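Worm Bin FAQ

Last updated 07/10/2020

I get more email about my worm bin than about anything else on this site, and a lot of it asks the same handful of things. So I finally sat down and put all the answers on one page. If you're brand new, start at the top. If you already have a bin and something smells, skip down to the smelly part!

Why worms? Why not a regular compost pile?

Because I live in an upstairs apartment in Drendonstead and my outdoor space is a balcony the size of a bath mat. A regular pile needs room, and it needs bulk to heat up. Worms don't care about any of that. They live in a box in my hall closet, next to the vacuum, and they eat most of what I would have scraped into the trash. If you have a yard, do a regular pile too - it can take things that worms can't.

How much did it cost you to get started?

I spent $40, and almost all of that was the worms. The bin is two plastic storage totes I already had (they used to hold Christmas lights, which now live in a pillowcase). You can buy fancy stacking bins, and the Tarigan one is nice, I've seen it at a friend's place and the trays slide very smoothly. I just couldn't bring myself to pay for it when I had totes and a drill.

How do you make the bin?

Take two totes the same size. Drill small holes all over the bottom of one of them, and a row of holes up near the rim for air. Drill some in the lid as well. Set the one with holes inside the one without, with a couple of upside-down yogurt cups in between so there's a gap underneath. That's the whole build. Dark totes are better than clear ones, worms hate light.

Can I just dig some up from the yard?

Please don't! I tried it my first year. The big earthworms you find when you dig want deep soil, and they will not be happy in a tote. You want red wigglers. They live near the surface in rotting stuff, so a bin full of scraps is pretty much their idea of heaven. I got mine from a grower over in Drolitcombe who sells them by the pound, but bait shops sometimes carry them and people who already have a bin will often give you a scoop for free. Ask around before you pay for anything.

What do I put in the bottom?

Shredded newspaper, torn-up cardboard, egg cartons, dry leaves if you have them. Wet it all and squeeze it out until it feels like a sponge you've just wrung. Fluff it up so it isn't one soggy slab. I throw in a handful of plain garden dirt too, for grit. Skip the shiny magazine pages and pull the tape off your boxes first, or you'll be picking it out of your compost forever (ask me how I know).

What can they eat?

Mine get:

Vegetable peelings and the sad ends of things
Apple cores, melon rinds, banana peels
Coffee grounds and paper filters
Tea leaves, and the bags if they're really paper
Crushed eggshells
Stale bread, just a little

They go absolutely nuts for melon. I had half a cantaloupe rind disappear down to a sort of lace and I was so proud, like they were my kids.

And what can't they eat?

No meat, no fish, no cheese, nothing oily, nothing salty. No pet waste. Go very easy on citrus and onions. A bit of orange peel never hurt mine, but I once put in everything from a weekend of making marmalade and they all moved to the far corner and sulked. Thick, woody rinds and pits aren't dangerous, they just sit there, so chop them up small or leave them out.

How often do I feed them?

I feed mine 2 times a week. I keep a lidded tub in the freezer, drop scraps in as I cook, and let a batch thaw before it goes in. Freezing breaks things down so they rot faster, and it kills off fruit fly eggs. Bury the food under the bedding in a different spot each time. If the last lot is still sitting there when you go to add more, wait. Overfeeding is the thing almost everybody gets wrong, me included.

Help, my bin stinks!

A happy bin smells like the woods after rain. If yours smells like a dumpster, it's too wet or there's too much food in there, and usually both. Stop feeding it. Take out anything slimy, mix in lots of dry torn cardboard, and leave the lid off for a day somewhere bright (the light keeps the worms from climbing out). Mine has come back from some really nasty places this way.

I have fruit flies. Do I have to start over?

No! Put a whole folded sheet of dry newspaper over the top, right to the edges, and keep your food buried. A jar of cider vinegar with a drop of dish soap next to the bin will catch the ones that are already out. It took me a couple of weeks of this, plus some muttering, and they were gone.

Will they escape?

They might try in the first few nights, while they're getting used to the place. I left a lamp on over mine until they settled. If they start crawling up the sides months later, they're telling you something's off. Check for too much water first, and then think about what you fed them last.

What about winter? And heat?

Indoors you don't have to do a thing. If you keep yours in a garage, wrap the bin in an old blanket or move it in when it gets properly cold. Heat is the one I'd worry about more. A tote on a sunny balcony in July turns into an oven, and I lost a whole bin that way. I still feel bad about it.

When do I get compost, and how do I get it out?

My first batch took 6 months. You'll know it's ready when most of the bedding has gone dark and crumbly and you can't tell what anything used to be. I shove all of it over to one side, put fresh bedding and food on the empty side, and let the worms walk over by themselves. Then I scoop out the finished half. There are always some stragglers, and I pick those out by hand while I listen to the radio.

What do you do with it all?

A handful goes on top of every houseplant in spring, and I mix a scoop into the potting soil for my balcony tomatoes. A little goes a long way. If you end up with too much, the community garden at Kurbridge takes it gladly, and they'll usually send you home with some kale.

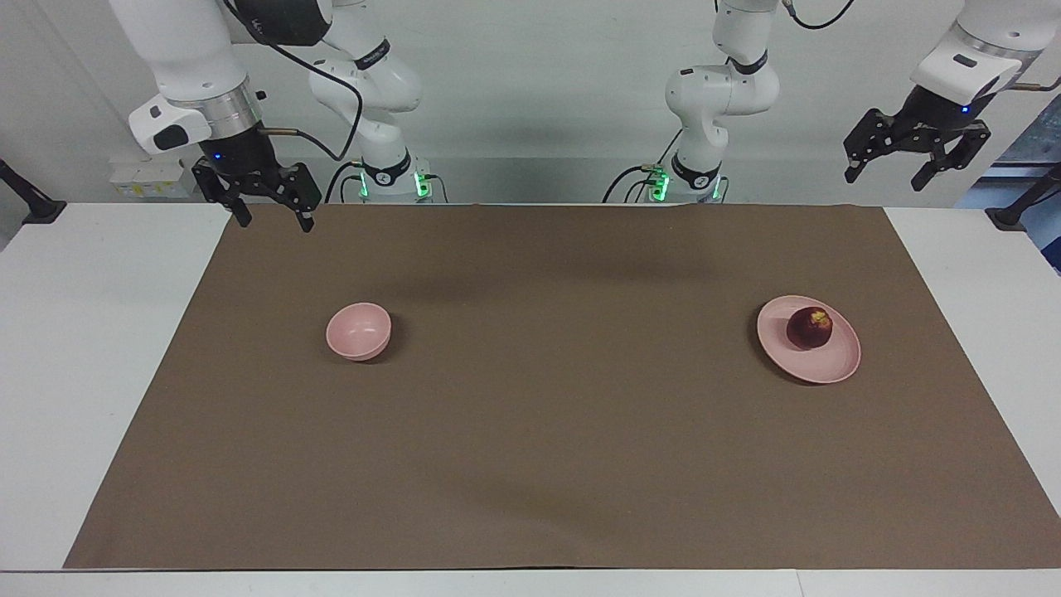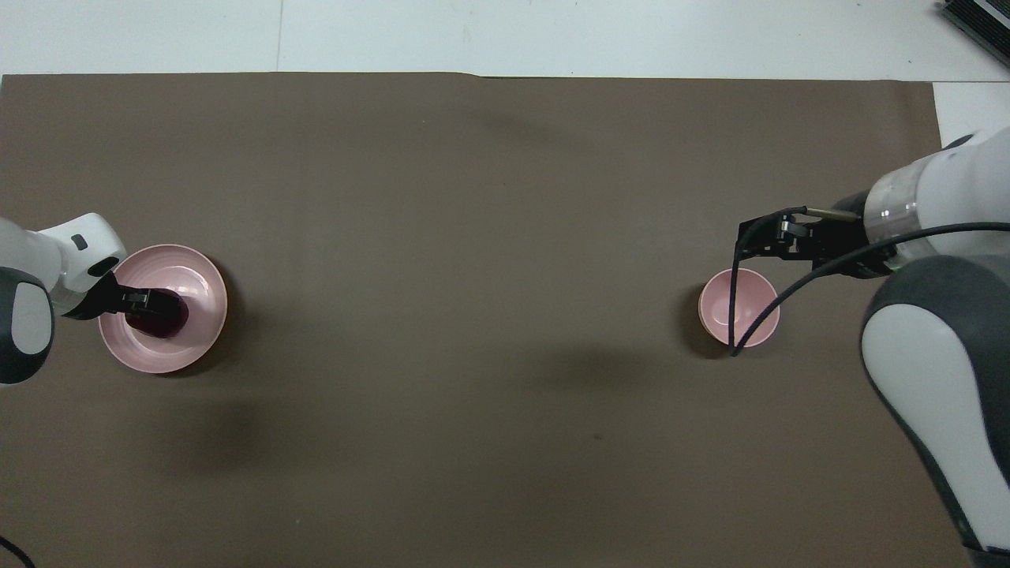 Is the liquid in the bottom tote good for plants?

People call it worm tea, and I used to as well, but it's mostly just water that has dripped through half-rotted food. I pour a little, well watered down, on flowers outside. I wouldn't put it on lettuce or anything you're going to eat raw. If you're getting a lot of it, your bin is too wet, so see the smelly part up above.

Does this really save you money?

Yes, in a slow kind of way! We pay for trash by the bag in my building, and I put out a lot fewer bags now. I also quit buying potting mix and plant food. I added it all up last October, with receipts, and came out $137 ahead for the year. You won't retire on it, but it paid for the totes I already owned and then some.

I'm going on vacation. Who feeds the worms?

They'll be fine. Give them a good meal and some extra damp cardboard before you go. I've left mine for three weeks and they didn't even look up. They're the easiest pets I've ever had, and I once had a cactus that died.

My roommate thinks it's gross. Any tips?

Keep it closed and out of the kitchen, and don't mention it at dinner. My partner was a firm no at the start and came around when the peace lily bloomed. If that fails, offer to do all the trash runs for a month.

You didn't answer my question!

Send it to me through the contact page and I'll add it here when I can. I read everything, though I'm slow to reply in tomato season. Photos of your bin are welcome too, especially if something is growing in it that you can't identify. Mine currently has a potato.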